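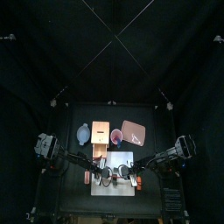 About Zurnov

Zurnov writes the software that sits between a robot arm and whatever it is supposed to be doing. We don't build arms. We tried once, in our first winter, and the result now holds the kitchen door open.

We work from the upper floor of a former seed merchant's in Cledholm, above a shop that sells blinds. The company began with one contract, to stop a labelling machine from labelling itself, and has been taking on slightly harder problems ever since.

What we make

Irko is our planner. You give it two arms, one table and a job, and it works out who moves where and when, so that both grippers can work close together over the same small patch of board without an argument. Most planners treat the second arm as an obstacle that happens to move. Irko treats it as a colleague, with all the checking of diaries that implies. It replans 21 times a second, which sounds like a lot until you have watched an arm change its mind.

Kun is the perception side. It takes what the cameras send and turns it into a list of things, where they are and how sure it is about each. We put a good deal of effort into that last column. An early version was completely certain about everything and wrong in ways that were hard to forgive, chiefly to do with cups. The present one will say "probably a tray" and wait for a better look, and the planner knows what to do with a "probably".

There is also a set of tools with no proper name, for replaying a run step by step and finding the moment it went off. Customers tend to come for Irko and stay for the replay tool. We have made our peace with this.

How we work

Everything gets tried on a real table before it goes out. Our simulator is good, but its drawers all slide beautifully, and we have yet to meet a customer with drawers like that. So our test set has a wooden drawer box in it, along with a bowl with a spout, small blocks and other household odds and ends, set out against black cloth. The current release suite has 287 tasks. Putting a small thing into a drawer accounts for far more of them than we would have guessed when we started.

A release goes out when the whole suite passes three nights running. The October release took rather longer than that sentence makes it sound. Release notes list what still fails, in the same size of type as what works.

Who uses it

Irko and Kun are running at 68 sites. Most are small: labs, workshops, a firm that packs fishing tackle, two colleges that share one licence and don't speak to each other. If your line makes ten thousand of the same thing an hour, you want a different company and we will happily tell you which. We suit people whose table looks different every morning.

Visiting and getting in touch

Visits are welcome if you write first. The bell works but can't be heard over the blinds shop. Bring an object you think we can't pick up. We keep a shelf of the ones we couldn't, and it is dusted regularly.

Support questions go quicker with a replay file attached.

Page last updated 4 August 2018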